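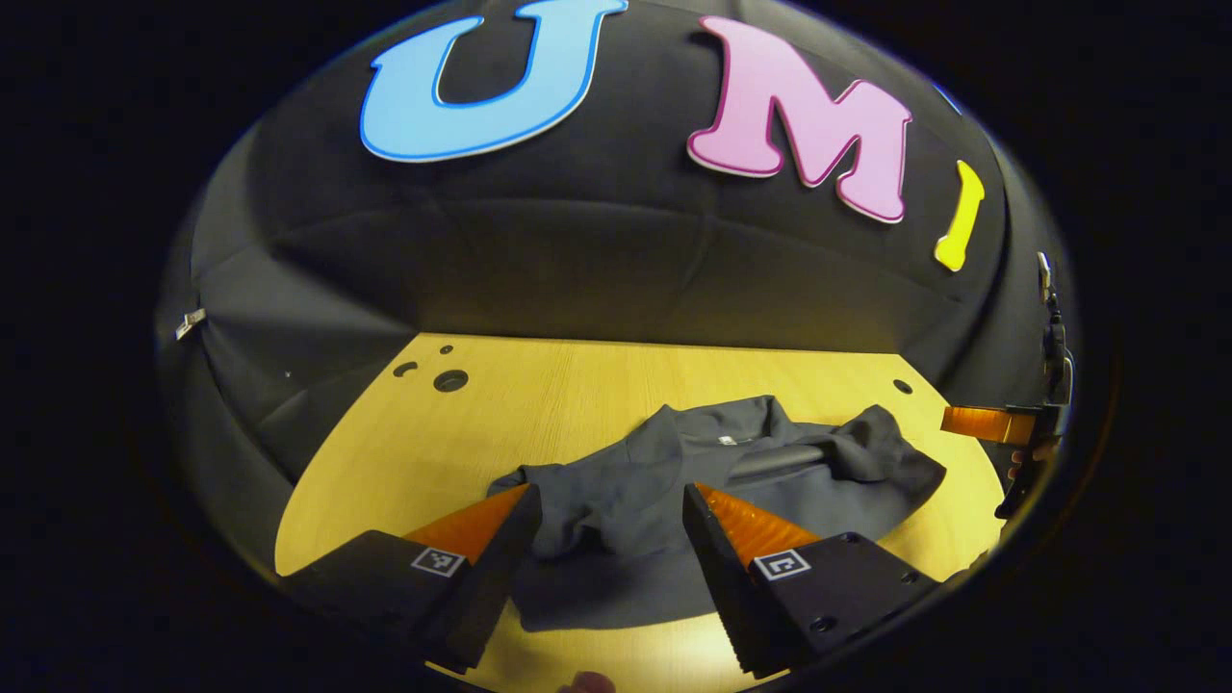 About Ullberg Folding School

Most people who find this page want to know whether a school that teaches folding is a serious thing. Fair question. I asked it myself before I took the job, and I still ask it on slow afternoons.

We teach people to handle laundry. T-shirts mostly, then shirts with collars, towels, bedding, and the fitted sheet, which I have never seen done as well in real life as it is on the internet. Classes are small, up to 8 people, and run for 60 minutes. You bring your own clothes. We don't keep a stack of nicely pressed practice shirts, because your shirts don't look like that when they come out of the dryer and practicing on ours would teach you very little.

What we don't claim

Folding will not change your life. There are plenty of books that say it will, and some of our students arrive having read 2 or 3 of them. They own the dividers and the matching boxes, and they still have a chair in the bedroom with a week of clothes on it. We have no opinion on whether your socks make you happy.

We also don't claim there is one correct fold. The Mittal method, which we teach first, turns a T-shirt into a flat rectangle that stands up in a drawer. It's good if you have drawers. If you have open shelves, the rectangle falls over and you're better off with the plain store fold. If you have a suitcase, roll it. Anyone who tells you their fold works everywhere is probably selling a course, and yes, I'm aware that we are too.

How a class goes

Every lesson starts with one garment, crumpled, on the table. Find the label, and you've found the neck. From there you can find the shoulders, and the rest is mostly smoothing. Beginners want to shake the thing out in the air and hope. It works about as well as you'd think - sometimes fine, sometimes you have a sleeve inside out and you've lost the collar again.

Dark cotton is harder than people expect. You can't see the creases well and it shows every bit of lint. We use it early on anyway.

Who we are

The school was started by Sarita Gautam, who spent years in the back room of the Preltlow hotel laundry and got tired of hearing that housework can't be taught. She still takes the Sunday class. I handle the other classes, the bookings and this page, which she thinks is too gloomy.

Ikel, our smaller branch, opened in February. It offers the beginner class only for now. We'd like to add bedding there but the room is narrow, and I won't promise it until I've seen someone open out a king-size sheet in it.

Prices and refunds

You pay per class. There's no membership and no certificate. If you come once and decide your old way was better, tell us and we'll refund the lesson. A few people have. One of them showed us her way, and it was pretty good.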